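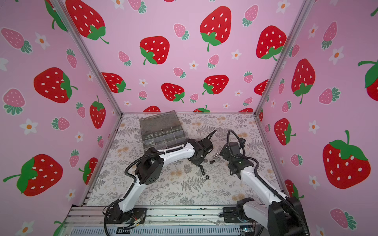 3.2 Fastener kitting at the Malness plant. We were excited to find how much of the delay in welded frame assembly came from small hardware and how little came from the welding itself. Triverton builds its frames from cut tube, but every frame also needs brackets, and every bracket needs nuts and bolts in matching sizes. A clear plastic organizer box with compartments, like the one in Figure 2, next to a scatter of nuts and bolts, gives a fair idea of the choice a kitter faces at the bench. Amini's earlier study at Hekby treated this step as too short to matter. Our logs tell a much richer story - the step is short, but it comes back with every single frame.

Figure 2. Small hardware and a compartment box on a patterned mat.

We followed 403 frames through the Sani line, with order sizes of up to 3000 fasteners. Kits packed the shift before reached the welders complete far more often than kits packed on demand, and the gap held for both bracket types. That was a lovely result to see in such plain data!
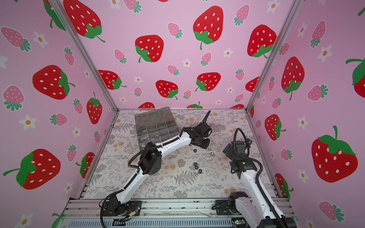 Does packing kits early tie up too much stock? The extra stock stayed small at Malness, as each kit waited for just one shift before it was used. We return to the cost of that wait in Section 4, where the 2 bracket types are treated separately.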